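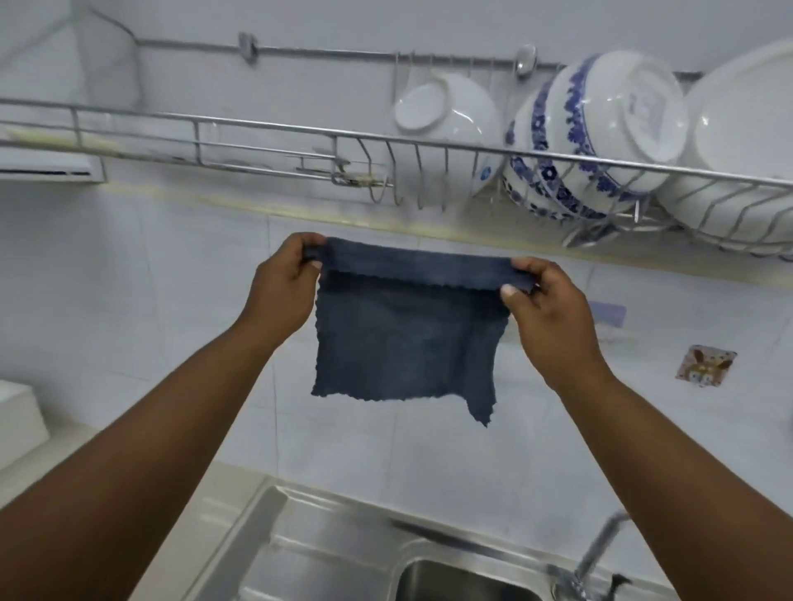
Skoltine Home Robotics — Gripper Trials Team

It has been a lovely, busy June for us, and we are happy to share that the first part of our gripper comparison is done! We put 2 grippers side by side on the same arm, the Jusel with its soft fingertips and the Kakakhel with its flatter, firmer pads, and asked each of them to pick up a cloth by its two upper corners and hold it open over a kitchen sink, just as a person would with both hands.

Cloth is a wonderful teacher — it droops and folds over on itself, and a scalloped edge gives a fingertip very little to hold. Razia Sandhu and Asif Cheema ran 679 tries between them, which took a great deal of patience and an awful lot of tea. The Jusel dropped a corner 108 times, mostly when the fabric had rolled over along the top, and the Kakakhel did a little worse with thick, fuzzy cloths but was noticeably quicker on thin ones.

Next up is the wrist camera, and Fouzia Khokhar has four mounting angles she would like to try before we settle on one. If your team has a spare Jetesow controller sitting on a shelf, please do let her know, as ours is shared with the folks upstairs until the afternoon.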